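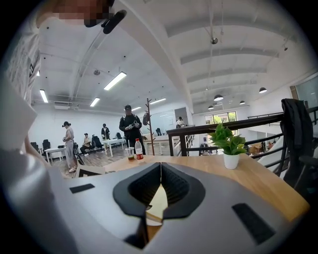

Upper Level Break Area, Fluvach Building
Progress report to the Cordier Fund
October 13, 2021

Summary

The grant pays for turning part of the upper level at Fluvach into a place where people can eat and take a break without leaving the floor. The area is in use. Spending to date is $3,765. Three items are still open and are listed at the end.

What has been done

The main table is set up near the railing, as in the layout we sent with the January application. It has a wooden top in a warm color that goes reasonably well with the floor. We had planned to put it closer to the desks, but Canuletti, who did the layout, pointed out that chairs would then back into the walkway. The current spot leaves a clear path past it.

We kept the existing office chairs and did not buy new ones. This was a change from the application, which had a line for 14 stackable chairs. The money was moved to tableware and to a second coat of oil for the table. Your office approved the change by email.

The potted plant stays on the table. There was some discussion about whether it takes up eating space. It sits at a corner, and so far we have had no complaints. 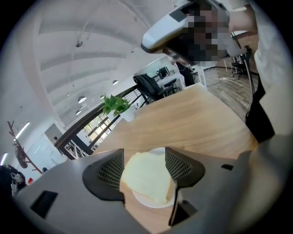 Photo: Ernumo / Fluvach upper level

Lighting and ceiling

No work was done on the ceiling. The round lights under the white arches give enough light over this part of the floor, and the quote for an extra fixture over the table came in higher than we wanted to spend. We asked the electrician to look only at the switching. At present the lights over the break area go on and off with the ones over the desks, so anyone eating late has to light the whole side. A separate switch is possible and is one of the open items.

Tableware and food

We bought plain tableware that can be replaced piece by piece, and the first order covers normal weekday use. Glasses were left out of that order and we are still using disposable cups. 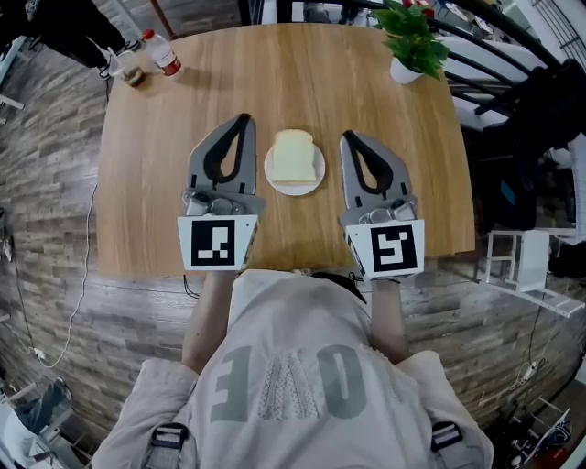

Bread is the main thing we supply. It is delivered in the morning, sliced, and anything left at closing goes home with whoever wants it. We tried rolls for the first month, and more was left over. Sliced bread works better with the budget, and people take only what they need. The round white plates are wide enough that a single slice leaves plenty of room beside it, so we will not be ordering a larger size. The clear plastic cups with straws are the part of the setup we would most like to change, and reusable glasses are in the next order.

Drinks are not covered by the grant. People bring their own bottles or buy them downstairs. We have asked that bottles be kept at the far end of the table, away from the food, and that empties be taken to the bins on the way out.

Cleaning

The table is wiped down after lunch and again at closing. Crumbs on the floor were a problem in the early weeks - the planks have a grain that hides them until someone walks them across to the desks. A hand brush and dustpan are now stored close by. The oil on the table top is holding up, though we do not have a full season of use to judge by.
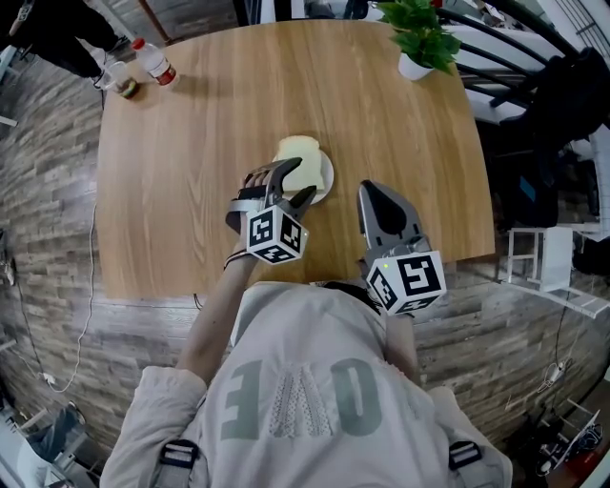
Slice of bread on one of the small plates, main table.

Use of the area

We do not keep a sign-in sheet. Based on the bread order, we expect the area to handle up to 100 people a week without a second table. If use goes past that, the first limit will be seating. Some staff have asked whether the table can be used for work outside meal times. We have said yes, provided the plates are put away afterward and the plant is moved back to its corner.

Open items

Separate light switch for the break area. Waiting on a date from the electrician.

Reusable glasses. To be ordered with the next tableware purchase.

Shelf for plates and the bread box. Canuletti has measured the wall and will send a drawing. Ernumo will forward it to Cordier before any money is committed.

No additional funds are requested at this time. Receipts for the tableware and the table oil are attached separately.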